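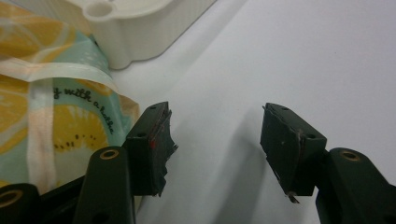

Slide 1. Title and scope

Color-coding stored linens by fabric weight. Talk covers the Camthorpe storeroom only. Dyeing and repair are out of scope. Hold questions until slide 4, except on terms.

Define "weight" early: grams per square meter, taken from the supplier sheet. Half the room will think of the weight of the folded piece.

Slide 2. Starting point

The February stock list had 143 line items under 1,000 shelf codes, most of them unused. Codes were assigned by purchase date. A light tea towel and a heavy table cover could share a shelf, and the lighter piece picked up hard creases.

Preltar labels failed on the adhesive side after laundering. Say this once and move on; the supplier question belongs to Neusa Trindade.

Trays: shallow, pale, rounded rim. Folded pieces lie flat and the label edge faces out. Slots in the tray floor are not used for sorting. 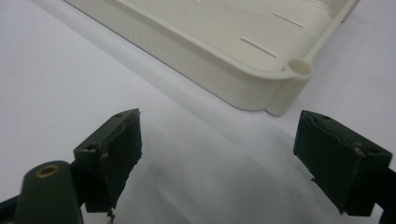 Slide 3. The two-band scheme

Band Corna: light fabrics, upper shelves, single fold.
Band Virk: heavy fabrics, lower shelves, rolled where the shelf depth allows.

Printed cottons cause most of the misfiling. Staff judge them by pattern and they should be judged by the sheet. If the sheet is missing, the piece goes to Virk until it is weighed.

Pause before the shelf plan. Read the band names aloud; they sound alike from the back row.

A cloth left bunched, like the mustard and teal print, gets refolded before it is coded.

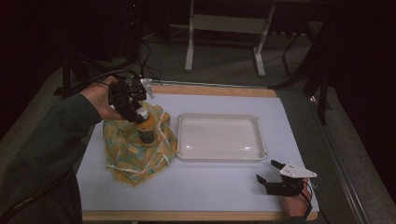 Textile Stores Group, Camthorpe

Slide 4. Handover

New labels are sewn, two stitches per corner, on the reverse. Old codes stay in the list as a second column until the next stock check. Do not reissue a retired code.

Open item: rolled pieces with long fringes. Current practice is to fold the fringe inward, which leaves a ridge. Ask for other methods, then take questions.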